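Voltum moves its household storage range to clear plastic

April 2021

Voltum has begun replacing the opaque tubs in its household storage range with transparent ones, starting with the two open bins sold under the Laslow name. The change covers the bins only. Fabric and wire containers in the same range stay as they are.

The company, which supplies small hardware shops and a few market traders from a depot at Lalascombe, says 1388 of the old tubs remain in stock and will be sold through before the last white and navy versions are dropped from the list. Item numbers will carry a T at the end for the clear type. Shops with standing orders do not need to reorder, but should check the shelf labels, as the old barcode will not scan against the new item.

Haris Kazmi, who looks after the range, said most returns of the old tub were for splits at the handle, where the wall was thinnest. The clear tub has a thicker rim, and the wall is the same gauge from top to bottom. "The old one was fine for socks and poor for tins," he said. "People filled it with tins."

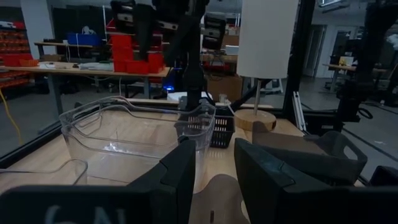
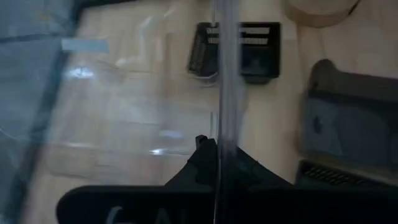
Capacity is unchanged at 30 litres for the smaller bin and 40 litres for the larger. The base of each has been widened slightly, so old and new bins of the same size will stack when full but will not nest when empty. Anyone adding to an existing set should keep the two types in separate piles. Lids are a different matter – the old lid fits the new 30 litre bin, but it sits loose on the 40 litre bin and should not be used on it. A new lid for the larger size is due in June.

Clear plastic shows scratches sooner than coloured plastic does, and the care leaflet has been rewritten to suit. It now advises a soft cloth and washing-up liquid, and warns against scouring pads and any cleaner containing solvent. The bins are not suitable for the dishwasher. They should be kept off radiators and out of strong sun on a windowsill, where the walls may bow over a season. Adhesive labels can be used on the outside, but the leaflet suggests placing them on the short end below the handle, where they can be read with the bin pushed back on a shelf.

The bins were tried out at Arain, a shop and repair counter that has sold the range for several years, where 68 of them were put to use on the stockroom shelving. Staff there asked for two changes. The first, a smoother edge inside the handle opening, has been made. The second, a printed fill line, was turned down on cost. Kazmi said it may be looked at again when the mould is next serviced.

The retail price of the smaller bin stays the same. The larger one goes up slightly – shops will find the figure on the new trade list, which is being sent out with deliveries. Spare lids for the old tubs will be kept in stock for at least another year, in white only. Orders for navy lids already placed will be met in full.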